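The open day at Horrocks began at 11, and by then the good pastries had gone to the Dultport town council. The rest of us got a lanyard, a bottle of Bamero water and a seat facing a big screen.

Barry Staniforth had the microphone. He had been told to keep it light.

"What you're watching is a simulated apartment," he said. "Flunby has 2 arms and one job. It carries what it's given to the green room and puts it down."

"Puts it down where?" asked a woman in the front row.

"That's the exciting part," said Barry, who did not look excited.

On the screen Flunby leaned into the hallway like a man coming home late. The yellow wall went one way, the white wall went the other, and the doorway waited at the top.

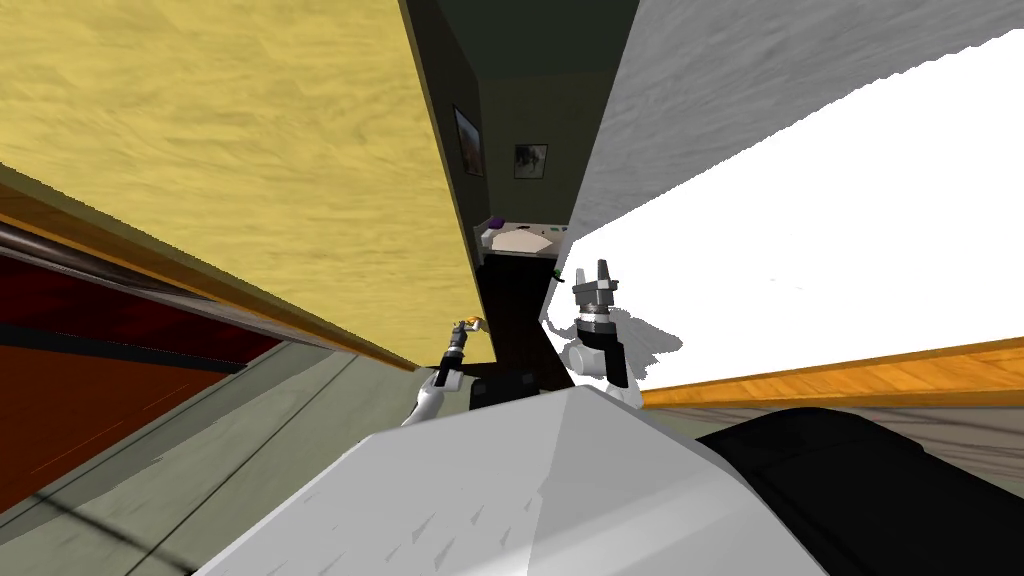 Delphine wanted to know whether it would do stairs, because her mother's place was all stairs, and if it didn't do stairs then she didn't see what the fuss was. Barry said stairs were planned for July. She asked which July. He wrote that down on the back of his hand.

I had come for the parking, if I'm truthful. But I found I was leaning too - so was the whole second row, all of us at the same angle, necks bent, willing the thing toward the room with the two pictures.

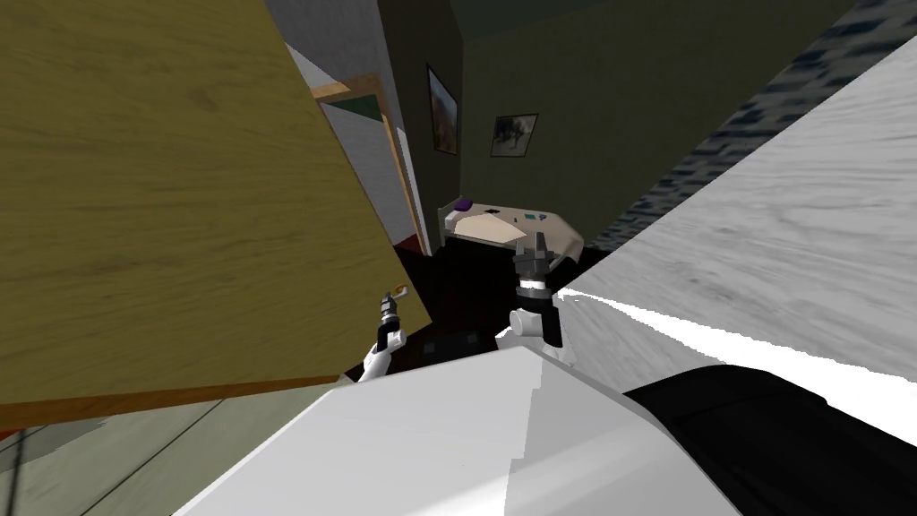 "It has practiced this 1,170 times," Barry told us.

"My son has practiced putting his shoes away," said the woman in the front row, "and he's 34."

It got the biggest laugh of the morning. Barry let it run, then checked his watch and asked if anyone would like more water.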